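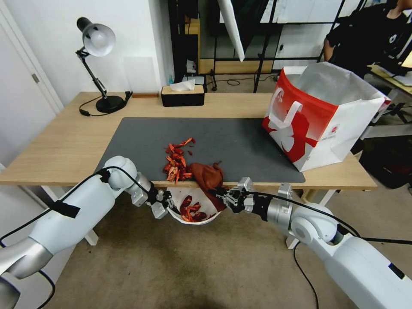
5.2 Who does the clearing?

Albers told office staff at Florport that desk clearing would leave their day. We doubt it. The two arms take on the visible part of the job, the reaching and picking at the desktop (Figure 7), while the deciding stays with whoever sits nearby. Kleinschmidt still chose what counted as waste.
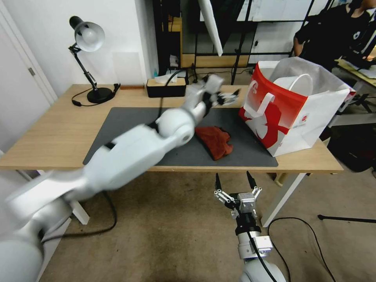
She also kept an ear on the arms while doing her own paperwork — a duty that appears in no job description we were given. Pacheco called it "minding," and her manager did not log it as work. A time saving that leaves out minding is hard to take at face value.
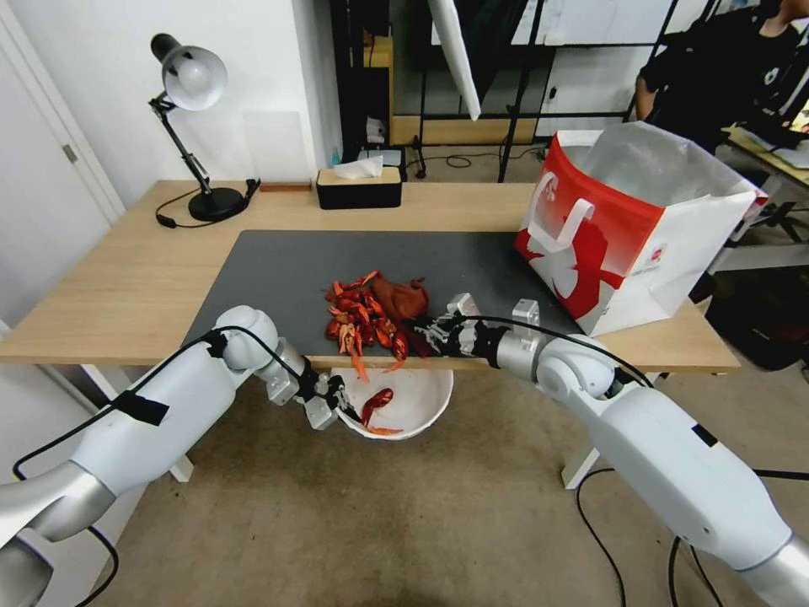 Brouwer objects that minding will fade as staff come to trust the system. Perhaps, but our interviews ended in January and we saw no sign of it by then.

Figure 7. Desk clearing with two robot arms at a shared office.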